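Print this page | E-mail this page

Lid gasket on insulated tumbler smells sour after washing

Posted in April by drainboard_kt

I have a tall insulated tumbler with a clear press-on lid and a silicone ring around the lid. It gets coffee with milk in the morning and water after that. I wash it by hand every evening with regular dish soap. After a few weeks the lid started to smell sour, and now the smell comes back within a day of washing. The tumbler itself smells fine. I have tried leaving the lid in soapy water overnight and there was no change. Is the ring ruined, or is there a way to clean it? I would also like to know if the dishwasher is safe for the body. The paper that came with it only says "hand wash recommended."

pelkonen_flats

Take the ring out. Most people wash the lid with the ring in place, and milk residue stays in the groove where soap and water don't reach. Use the handle of a plastic spoon to lift it. A knife will nick the silicone and then it leaks.

Procedure:

Soak the ring and the lid separately in warm water with a spoonful of baking soda for 30 minutes. Scrub the groove in the lid with an old toothbrush. Rinse. If the smell is still there, soak the ring in white vinegar and water, equal parts, for 60 minutes, and rinse again. Do not mix the baking soda and the vinegar in the same bowl. They neutralize each other and you are left with salty water.

Let both parts dry completely before you put the ring back. This is the step that matters most. A ring pressed into a damp groove will smell again by the next day no matter how well it was washed.

If none of this works, the silicone has absorbed milk fat and should be replaced. Mine lasted 18 months with daily coffee. Measure the outside diameter before you order.

mendham_kitchen

just buy a new one, they are cheap. i never had luck with vinegar

Purnberg Housewares Repair

On the dishwasher: "hand wash recommended" usually refers to the outer finish and the vacuum seal at the base. The heated dry cycle is the part that causes trouble. Repeated heating can dull a painted or powder-coated body, and on cheaper tumblers it can loosen the base cap. Once the vacuum is lost the outside will feel warm when you pour in a hot drink, and there is no practical repair for that.

The lid is a separate question. Most clear lids are a hard plastic that tolerates the top rack but will craze over time — fine lines, first near the rim. Crazed plastic holds odor in the same way an old ring does, so check for it before you blame the silicone.

We sell a generic ring under the Cleltico name that fits many lids, but measure first. A ring that is slightly too large will seat unevenly and drip on one side. Test with cold water, lid closed, tumbler on its side in the sink.

For drying, use a rack or anything else with an open floor so air can get underneath. A folded towel keeps the base wet.

Reader comments (3)

tallcup: The spoon handle worked. There was a brown line all the way around the groove.

gr_lower: Does the vinegar soak damage colored rings? Mine is dark red.

pelkonen_flats: It did not fade mine, but keep it to the hour and rinse well. I would not boil it. Silicone can take around 200 degrees Celsius, but the lid cannot, and people tend to throw both in the same pot.
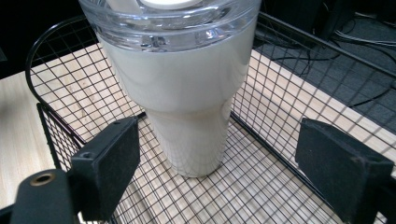 Also check the drinking opening if your lid has a slider. The slider on some lids lifts off the same way as the ring, and the track under it collects the same residue. Use the toothbrush on that too, and leave the slider off until the track is dry.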